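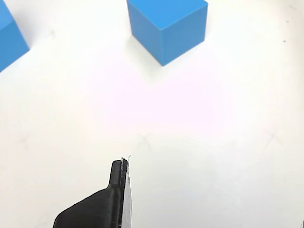 The arm sorts, Selma signs off

March 26, 2026
By Gadisa Mekonnen

Selma Perić packed by hand at Koivisto until November. Now she runs the bench where an arm practices on blue cubes before it gets real stock.

"My wrists are better," she says. "My head is more tired. I used to chat all shift."

She swaps worn finger pads herself and does 200 test picks before a new routine goes to the floor. The pay grade hasn't moved, and she has asked about it twice.

Would she go back? "To the packing, no. To the table with five of us around it, yes."

Last updated March 26

Get our newsletter. We use cookies. Accept / Manage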